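Prunau Local History Education Group
Minutes of the ordinary meeting held 2025-10-03
Pennington Room, Prunau Library

Present: 16 members, the chair and the minutes secretary.
Apologies were received from the Grommont branch.

1. Minutes of the last meeting
The minutes of the August meeting were agreed as a correct record, with one change. Under item 4, "Nakar Mill" should read "Nakar Lane". The mill stood on the other side of the river and isn't on the schools trail.

2. Matters arising
The key to the map cupboard has been found and a spare cut. The library has agreed to keep the spare at the front desk.
The letter to the county archive about copying the school log books has been sent. An acknowledgement has come back but no date for the work.
The missing page in the teachers' pack (the 1890s street plan) has been reprinted. Schools that had the faulty pack have been sent the loose sheet.

3. Schools heritage trail: report on the summer
The trail ran through August as planned, starting at the old toll house and ending at the Grommont chapel. In all, 304 children returned a finished trail booklet. This was higher than last year, when the booklets went out after the end of term and many families never saw one.
The toll house and the railway cutting were the stops children wrote most about. The boundary stone was missed by a good many families, as the grass had not been cut and the arrow on the gatepost had turned round. It was agreed to fix the arrow with two screws instead of one and to ask the parish for a cut in July.
The stretch from the cutting to the chapel has no shade and nowhere to fill a bottle. The chapel has offered the use of its outside tap for next summer, and this will be marked on the map.
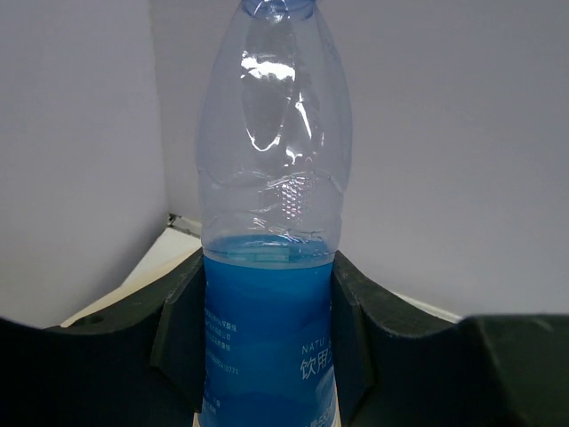
Grommont branch asked in writing whether the trail might be walked in the other direction next year, so that families coming by bus could begin at the chapel and finish near the library. The branch felt the stories at each stop would still make sense, apart from the toll house, where the text begins "You are about to set out".
Members were in favour. The toll house text will be rewritten so that it works from either end.
Action: trail working party to bring new wording to the next meeting.

4. Film series
The second set of short films for schools is nearly ready. Four of the planned subjects are finished: the canal basin, the Nakar Lane school, the market charter and the brickfields. The film on the Pennington almshouses is waiting for permission to use two family photographs.
There was some discussion about length. Teachers who had seen the canal film asked for it to be shorter, so that it could be shown and talked over in one lesson. It was agreed to offer a cut version as well as the full one, and to leave the others as they are.
Subtitles will be checked against the script before anything goes on the website. In the first series the name of the brickworks was spelled in more than one way.
Action: film working party to chase the photograph permission.

5. Money
The balance stands at 3000 pounds, with the printer's bill for the booklets still to be paid. The grant for the films can only be spent on filming and editing, so the reprint of the teachers' pack will come out of general funds.
A request from the Nakar Lane school for help with coach hire was agreed for this term only.

6. School visits this term
Visits to the library local studies room are fully booked until half term. Each class will handle the copied census sheets and the slates. Originals stay in the cupboard.
The display table needs to be cleared by the end of each visit, as the room is used by the homework club straight afterwards. 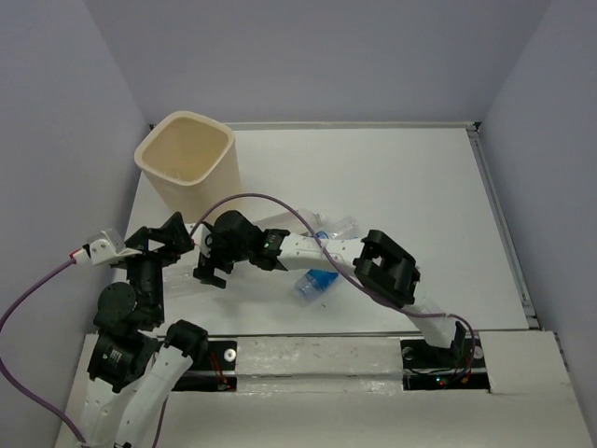
Two robot arms at a white work surface, with plastic bottles and a tall beige bin.

7. Oral history
Recordings with former pupils of the Nakar Lane school have begun. The sound on the first one is poor where people talk over each other, and it was agreed to record no more than two people at a time from now on. Consent forms must be signed before recording starts and filed with the recording.
Older pupils at the school would like to ask some of the questions themselves. This was welcomed. The school will send a list beforehand.

8. Any other business
The bench by the boundary stone has a loose slat. To be reported to the parish.
A box of old exercise books has been offered from a house clearance in Grommont. Accepted, subject to a check for damp.

9. Next meeting
Same room, date to be sent round by email. Items for the agenda to the secretary a week before.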